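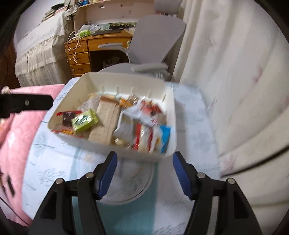

By the third week Tainá Barbosa had stopped thinking of the snacks as food. They were just the snacks, the way a schoolteacher says the children, and they lived in the white bin with the rounded corners, on the tablecloth with the bare little trees printed all over it.

She had taken the job in September, when her hours at the bakery were cut and a woman named Shahla Tabrizi called from a company called Skeriveck to ask if she had a table, a steady wrist and a free morning. Tainá had all of them, and what she lacked was any idea what she'd be doing. It was simple enough, it seemed to her once the box had come. You held the gripper by its handle, you reached into the bin, you picked something up and put it somewhere else, and the camera saw everything the fingers saw. Then you did it again. Someplace far away a machine would study all this reaching and, little by little, learn to reach for itself.

"How many times?" she had asked.

"Well," said Shahla, who hated giving bad news over the phone, "the contract says 2000. But you get faster!"

She did get faster. She also got fond of them, which was a thing she hadn't planned on and didn't mention at supper. The lime-green packet was the easy one, bright as a parakeet, and she saved it for when her hand was tired. The long tan one with the seam down it was a trial, because if you took it by one end the other end swung around and knocked its neighbors. The blue one on the right liked to sit close against the wall of the bin, and the blue finger pads had to be coaxed down beside it, slowly, like getting a cat out from behind a stove. She named that one Grollo, after her grandfather's mule.

On the morning of attempt 252 (she kept her tally in pencil on the back of a Trollex calendar, a gift from the hardware store) Shahla called again. The engineers had been looking at her work.

"They have a question," Shahla said. "Before you close on a thing, you stop. Every time. Just for a moment, right over it. None of the other people do that."

Tainá felt her ears go warm. She looked at the gripper lying on the cloth and thought about it truthfully. It was how her mother, old Mrs. Brandão to the whole street, had picked fruit at the market - you let your hand hang there a second, over the mango, until you were sure it was the mango you wanted.

"Is it wrong?" she asked. "I can hurry."

"No, no. They only wanted to know if they should trim it out."

"And what did you tell them?"

There was a little silence on the line, with somebody's kettle going in it. "I told them I'd ask you," said Shahla.

Tainá thought about the machine, which she always pictured as about the size of a ten-year-old, standing at a table of its own with a bin of strange packets before it and all the day ahead. It seemed hard to send it out there in a rush.

"Leave it in," she said.

Then she hung up, moved her chair a little, and opened the jaws wide. Grollo was against the wall again. She reached in over him and waited, and when she was ready she went down.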